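4. Setting up the Plirden table water filter

Rinse the tank before first use. Cold water only.

1. Push the cartridge in until it clicks.
2. Fill to the line, let it drain. Throw that water out.
3. Repeat 2 times. Black specks are normal at frist.

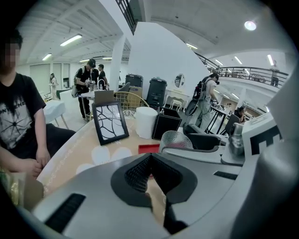 How often does the cartridge need changing?
Every 70 days — sooner if the flow slows down.

4. Close the lid. Press and hold RESET, 2 seconds.

CAUTION: No hot water. Over 82 °F the seal can warp and teh lid will leak.

Note: keep out of direct sun — algae.

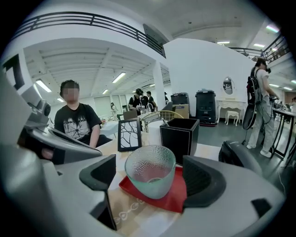
Glass cup on a red napkin.

5. Empty the tank if not used overnight.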